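3. Materials and methods

3.1 Study area and outlets

The survey was carried out in Skelbridge, a market town with a mix of supermarkets, independent grocers, takeaway counters and a covered hall that opens four mornings a week. We chose it because the town's food control office keeps a complete register of food businesses, including the small ones that trade from shared premises. Without such a register it is hard to say what share of the trade a sample covers.

The register was divided into four groups: supermarkets and chain stores, independent shops, hall stalls, and takeaway counters that also sell packed goods. We drew 100 outlets at random, with the number from each group set in proportion to its size. Six outlets had closed before the first visit and were not replaced, which left 94 outlets in the survey. Outlets that sold only fresh fruit and vegetables had been removed from the list before the draw, as they carry almost no goods that fall under the labeling rules studied here.

3.2 Purchase of samples

Samples were bought by two trained buyers who behaved as ordinary customers. They paid in cash, did not say what the purchase was for, and kept every receipt. Where a receipt was not offered, the buyer wrote the price and time on a form directly after leaving the shop. No outlet was told in advance that it was in the survey, though the town's food control office knew of the work and had agreed to it.

Each buyer carried a shopping list that named product types and left the brand open. The types were chili powder, ground cumin, ground paprika, mixed spice pastes, nut-based spreads and filled biscuits. These were picked for two reasons. Ground spices have a long record of being bulked out with cheaper plant matter or colored with dyes that are not allowed in food. Spreads and biscuits were added to test allergen labeling, mainly for peanut and milk. In outlets that stocked more than one brand of a given type, the buyer took the pack at the left end of the shelf at eye level.

In total, 183 packs were bought. Loose goods weighed out at the counter were accepted if the outlet put them in its own bag or tub, and the buyer then copied down any notice displayed beside the goods. Packs past their use-by date were bought in the same way as the others and are reported separately in Section 4.3.

3.3 Storage and coding

Packs were placed in clean plastic bags at the point of purchase and brought to the laboratory on the same day. Each was given a code made up of a letter for the product type and a number drawn without regard to the outlet. The list linking codes to outlets was held by one member of the team who took no part in the testing. Ground spices were kept in the dark at room temperature. Pastes and opened spreads were kept at 4 °C.

The outer label was photographed on all sides before the pack was opened. We did this even for plain bags with a handwritten sticker – a few of these lost their ink in storage, and the photographs were then the only record of the wording.

3.4 Label check

Labels were read against a checklist with one line for each required item: name of the food, list of ingredients, allergens, net quantity, date mark, storage advice, name and address of the business, and country of origin where needed. Two readers filled in the checklist separately. Where they disagreed, they looked at the label again together, and if they still could not agree the item was marked as unclear. Unclear items were counted as failures in the strict analysis and as passes in the lenient one. Both results are given in Section 4.

Print size was measured with a transparent scale on the lower-case letter x in the list of ingredients. On curved tubs the label was peeled off first and laid flat. If it tore during removal, the measurement was made on the largest remaining piece.

3.5 Laboratory tests

Dyes were extracted from 2 g of ground spice with acetonitrile, passed through a syringe filter and measured by liquid chromatography with a diode array detector. Any sample giving a peak at the retention time of a banned dye was run again by mass spectrometry, and only confirmed results were counted. Blank and spiked samples were included in every batch. A batch was repeated if recovery from the spiked sample fell outside the range of 80 to 110 percent.

Starch and foreign plant matter were examined by light microscopy at low and high power. The reader compared each slide with reference slides made from whole spices ground in our own laboratory. Reference material bought ready ground was not used.

Peanut and milk protein were measured with Grestar plate kits, following the instructions in the pack. All samples were tested in duplicate. Where the two wells differed by more than 20 percent, the test was repeated from a fresh portion of the sample. Chocolate-based spreads were diluted further than the other samples, as cocoa is known to bind protein and can lower the reading.

Weighing and extraction were done by hand throughout. The test plates were washed on a Lovex plate washer and read within ten minutes of adding the stop solution.

Figure 1. Wooden board with colored toy blocks, on a blue perforated platform.

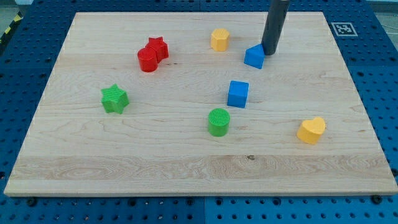

3.6 Data handling

Results were entered twice, by different people, into a database built with the Rainer package. The two versions were compared by a short script and every mismatch was traced back to the paper form. The final file holds a little over 4,000 entries, counting each checklist line and each laboratory value as one entry. Values below the limit of quantification were entered as half that limit for the purpose of calculating means, and were left out of the medians.

Differences between outlet groups were tested with Fisher's exact test, as several cells had low counts. For dye and protein levels we used the Kruskal–Wallis test. A p value below 0.05 was taken as significant. We did not correct for multiple testing in the label check, and single checklist items close to this limit should be read with care.

3.7 Notification of findings

Results that pointed to a direct risk to health were passed to the food control office on the day they were confirmed, together with the outlet's name and a sealed portion of the sample. A direct risk was taken to mean a confirmed banned dye at any level, or peanut or milk protein above the kit's limit of quantification in a product that did not list it. All other findings were sent in one report after testing had ended. Outlets are not named in this paper.

3.8 Limits of the method

Each outlet was visited once, so the results say little about how its stock changes over the year. The visits were made in June, and goods sold mainly around winter holidays are missing. Taking the pack at the left end of the shelf gave the buyers a simple rule to follow – it may also have favored certain brands in stores that arrange their shelves by supplier. Online sellers were left out altogether. Several of the hall stalls also sell through their own web pages, and the goods sent out by post may differ from those on the counter.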